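Bedroom Care: The Bed, the Nightstand and the Drawer
Household guidance for residents of Prindstead

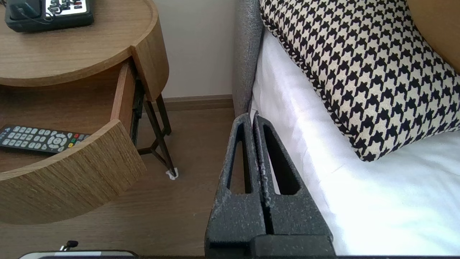

The following guidance applies to all furnished bedrooms and may be used equally well at home. It covers the daily making of the bed, the care of upholstered bed frames and decorative cushions, and the upkeep of the nightstand, including its drawer. Residents who have questions that are not answered on this page should speak to Iona Haldane at the housekeeping office.

Before you begin

Open the window for a short time and turn back all the bedding to the foot of the bed. Leave it turned back while you wash or have breakfast. A mattress gathers moisture overnight and should be allowed to air before it is covered again.

Clear the top of the nightstand before cleaning it. Glasses and cups should go straight to the kitchen. Small items such as earrings, keys and medication should be placed together in a dish so that they are not swept to the floor.

Making the bed with a plain white sheet

White sheets show every crease, and a few minutes of attention when they come out of the dryer will save a good deal of work later. Remove them while they are still slightly warm, shake them out and fold them at once. If a sheet has been left in the basket overnight, a light mist of water and a firm smoothing with the palm of the hand will take out most of the creases once it is on the mattress.

Begin at the head of the bed. Fit both upper corners, then walk to the foot and draw the sheet toward you before fitting the lower corners. Smooth outward from the middle to each side. On beds with a raised side rail, slide the flat hand down between the mattress and the rail to tuck the edge. Do not force the mattress upward by pulling on the rail itself, as this places strain on the joints and may loosen the fabric.

Sheets should be changed weekly. Wash white cotton at 60 degrees Celsius, separately from colored items, and follow the care label where it gives a lower figure. Chlorine bleach should be kept for stains that have not responded to ordinary washing, and it should never be used on sheets with elastic edges. Fabric softener is best left out altogether. It builds up in the cloth and, over time, gives white cotton a dull gray cast.

Upholstered bed frames

Woven upholstery in gray and similar mixed shades hides dust very well, and for that reason it is often neglected. Vacuum the side rails and headboard once a month with the soft brush attachment, working along the weave. Pay attention to the top edge of the rail, where dust and lint from the bedding tend to collect.

Spills should be blotted at once with a dry white cloth. Do not rub. When the excess has been taken up, dab the area with a cloth wrung out in cool water to which a few drops of mild dish soap have been added, then dab again with clean water. Allow the fabric to dry in open air. A hair dryer held close to the fabric may leave a ring.

Check the bolts of the frame every January and again in the middle of the year. Beds that creak usually need no more than a quarter turn at each corner.

Decorative cushions

Cushions should be removed from the bed at night and placed on a chair or shelf. They should not be put on the floor.

Patterned covers in black and cream, such as houndstooth, require some care in washing. The dark threads may release dye into the pale ones, particularly during the first few washes. Turn the cover inside out, wash it alone in cold water and lay it flat to dry as soon as the cycle ends. A cover that has been left wet and folded in the machine is far more likely to mark.

Twisted piping is the first part of a cushion to wear. Do not lift or carry a cushion by its edge. If the cord has begun to come away from the seam, a few small stitches in matching thread will hold it, and the repair should be made before the cover is next washed. Beathag Kerr keeps a sewing kit at the front desk, which may be borrowed for the day.

Mustard, tan and other warm shades fade in strong light. Where the bed stands near a window, turn these cushions over each time the sheets are changed.

The nightstand

Light oak finishes need very little. Dust the top weekly with a dry, soft cloth, following the direction of the grain. On a round nightstand the temptation is to wipe in circles, and residents are asked to resist it — fine grit carried across the grain will leave scratches that show in low light.

Water rings are the most frequent cause of damage reported to this office. Use a coaster under every glass. If a pale ring has appeared, leave it for a day or two, as light marks sometimes fade without treatment. Please do not apply mayonnaise, toothpaste or ash, all of which have been tried here with poor results. Report the mark instead, and Barrett Benavides will inspect it during the next round of repairs.

Spray polishes containing silicone are not to be used on any wooden furniture in the building.

The drawer

A nightstand drawer should hold only what is wanted within reach of the bed. For most people that will be the television remote, a pair of reading glasses, tissues and a book. Chargers may be kept in the drawer when they are not in use, but they should not be left plugged in with the drawer closed.

Empty the drawer completely every 3 months. Vacuum the corners with the narrow nozzle and wipe the base with a cloth that is barely damp. Allow it to dry before replacing the contents. A piece of thin felt cut to size will stop small items from sliding when the drawer is opened.

Curved drawer fronts deserve particular attention. Open and close the drawer slowly, with the hand near the center of the front, so that the load is shared between the two sides. Pulling from one edge may cause the drawer to run unevenly. The drawer should be fully closed when it is not in use, both to protect the front from knocks and to keep the way to the bed clear at night.

Metal slides should be wiped with a dry cloth whenever the drawer is emptied. If the drawer feels stiff, look first for hair, lint or a stray coin along the slide. Cooking oil must not be used as a lubricant. It attracts dust and hardens. A very small amount of dry lubricant, applied to a cloth and passed along the metal, is sufficient.

Remote controls

A remote control is handled daily and cleaned rarely. Remove the batteries first. Wipe the case with a soft cloth lightly dampened with isopropyl alcohol, and run a dry cotton swab around the buttons and the edge of the navigation pad. Liquid should never be sprayed directly on the buttons. Leave the remote face up for several minutes before replacing the batteries.

Keep the remote on its back in the drawer with nothing resting on top of it. Heavy books placed over the buttons may hold one down and drain the batteries. Remotes that will not be used for a season should be stored with the batteries taken out.

Reporting damage

Loose rails, split seams, stiff drawers and marked wood should be reported to Margit Virág in the maintenance office, stating the room number and the item concerned. Small repairs are made without charge. Requests received by 12th June will be dealt with before the summer closure of the workshop, and later requests will be held until it reopens.

Spare coasters and felt liners are available from the linen room during its usual hours.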